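The Robots at the Returns Shop

When you order something and it doesn't fit, you send it back. Have you ever wondered where it goes? At a company called Vernix, it goes to a workshop in the town of Banon, where every item gets checked, cleaned up and sent off to a new home. And some of the workers there are robots!

Let's go in and see how people and robots share the job.
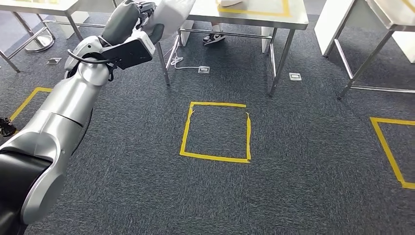 Robots have joints where they bend, the way you have elbows and wrists.
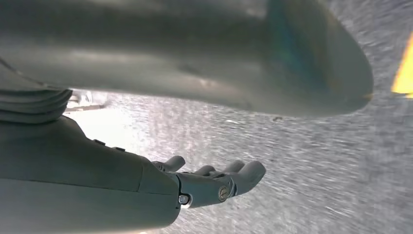
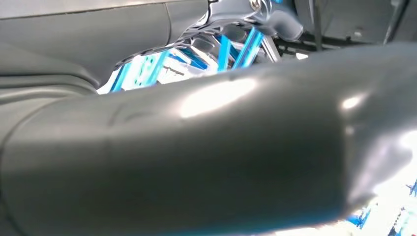 A robot worker is made of lots of parts that all have to move together. Try this: hold out your arm and pretend to pick up a shoe. Your shoulder turns, your elbow bends, your wrist tips a little and your fingers close, and you didn't have to think about any of it! A robot does have to work all of that out. A computer decides how far each joint should turn, how fast, and when to stop. Small motors do the turning. If one joint goes a little too far, the hand ends up in the wrong place and the shoe stays where it was.

What did people do before?

Four years ago, every single thing that came into the workshop was lifted by a person. Akihiko Furukawa was one of the lifters. He stood at a table, took an item out of a box, looked it over, and put it in the right pile. Then he reached for the next one. On his busiest day, in July, the workshop got 1,445 returns. That's a LOT of reaching and bending and turning around.

"My eyes were fine at the end of the day," Akihiko says. "It was my back that wanted to go home."

Doing the same movement over and over can make muscles and joints sore, even if the thing you're lifting is light. (You can feel this for yourself. Lift a pencil up and down 60 times and see how your arm feels. Now imagine doing it all afternoon!)

So what do the robots do?

The word for giving a job to a machine is automation. You say it like this: aw-tuh-MAY-shun. You already know plenty of automation. A dishwasher is one kind, and so is a door at the supermarket that slides open when you walk up to it.

At the workshop, robots are learning the reaching part. Pick the thing up, carry it over, set it down. It sounds easy, but things that get sent back come in every shape you can think of. A shoe is stiff in some places and squashy in others. A bag flops. A scarf is even worse, because it looks different every time you drop it! Your fingers can feel when something is slipping, and you squeeze a bit harder without noticing. Getting a machine to do that well is one of the hardest puzzles robot builders have.

That's why the robots still make mistakes. Sometimes they close their grip on thin air. Sometimes they put a thing down a little to the side of where it should go. The people write down what went wrong, change something, and try again.

And what do the people do now?

Here comes the part a lot of kids ask about. If a robot does the lifting, does Akihiko still have a job?

He does, and it's a different one. He spends most of his day deciding things. Is this scratch too big? Could somebody mend this strap? Would you be happy if this came in the mail for your birthday? A robot can carry a shoe, but it doesn't know what makes a good birthday present.

Lajos Bognár has a new job too. He used to drive the van, and now he looks after the robots. He checks their cables, listens for funny noises, and stops them if something doesn't look right. He had to go back to class for it, with homework and everything! The course was called Murakami, after the street it was taught on, and Lajos says the math was harder than he remembered.

Not everything about the change was easy. Some people liked the old job. They liked chatting across the tables while their hands were busy, and they worried about what would happen to them. Two of them decided to move to the company's other building, in Jilivmont, where the work is still done by hand. When a workplace brings in robots, it's important that the people who work there get to ask questions and say what they think. They know the job better than anybody.

Staying safe around robots

A robot arm can be strong, and it may not notice that you're standing in its way. Everyone at the workshop has to know these four rules:

Stay out of the robot's reach while it's moving.
Know where the stop button is before you start.
Tie back long hair and tuck in loose sleeves.
If you're not sure, stop the robot and ask.

Try it at home: be the robot!

You'll need a friend, a shoe and a table. One of you is the robot and closes their eyes. The other one gives the orders, but only with simple words like "left," "down," "open" and "close." Can you get the robot to pick up the shoe and put it at the other end of the table?

Now swap places and try it with a sock. Which one took more orders?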